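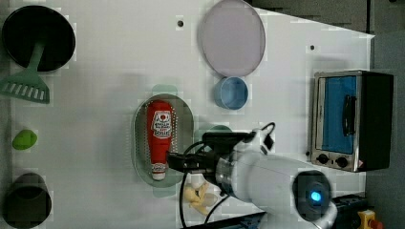

What changes for kitchen staff when part of the table work is handed to an arm? Mostly the order of the day: less time goes on laying out and clearing, and more on checking, correcting and deciding when to step in.

4.2 Changes in the work of the kitchen staff

We followed the staff canteen at Fehr for 21 shifts, starting in January. Ten people worked there, and 2 of them were trained to run the arm. The other eight worked beside it and could stop it, but did not set its tasks. Over the period the log held 1091 handling tasks, each one a single pick or a single placement.

Figure 3. The arm at the work table, with the gripper over a ketchup bottle lying in a perforated metal tray. A plate, a small bowl, a frying pan and a toaster oven share the table.

Before the arm came in, items were put down wherever there was room. Staff told us they now think about where a thing goes before they let go of it. One cook said she had started doing the same at home and found it annoying. Bottles were the most common cause of complaint. Some staff laid them down and some stood them up, and it took several shifts before the group settled on one way.

The two trained operators reported more interruptions than before. They were called over for small matters, such as an item placed too close to another, and their own preparation work was pushed later into the shift. Neither had been given extra time for this. Tumaini Were, who carried out the interviews, noted that the untrained staff did not see these calls as a burden on anyone.

Pay grades were left as they were. The shift rota was changed once, so that one operator was always present during the lunch service. Three of the staff asked to be trained after this change, and the canteen manager agreed to one of the requests. We return to the question of training in Section 5.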